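Presenter change between rehearsal and live: what happens to the autocue script?

Vekon
I look after the prompter at a small regional station. The Friday entertainment slot uses a script of 923 words, timed for one presenter. If she is off sick and a stand-in takes over, the reading speed changes and the closing link overruns. Should I re-time the whole script or only the links?

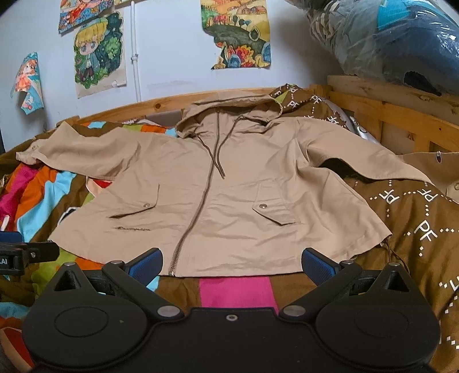
The links are the only part I can edit after 6 p.m. The taped items are locked by then. Our running order software exports plain text with no timing marks.

Gilbert
Only the links. Time the stand-in on one page, get a words per minute figure and enter that in the presenter profile. Anything under 3 seconds out can be absorbed in the goodbye.

Borkier
Just tell them to read faster. Works for us.

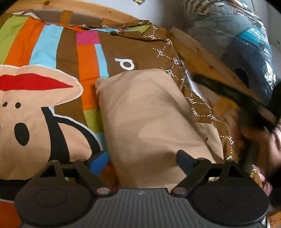
Bodik
Reading faster fails on names and song titles, so I would not rely on it. Gilbert's method is right, but a single page is too short a sample. Use at least 300 words, read aloud at the desk with the prompter running, and take the mean of 2 passes. Keep the stand-in's profile separate from the regular presenter's. If the last link still overruns, mark one sentence in it as optional and tell the gallery before you go live.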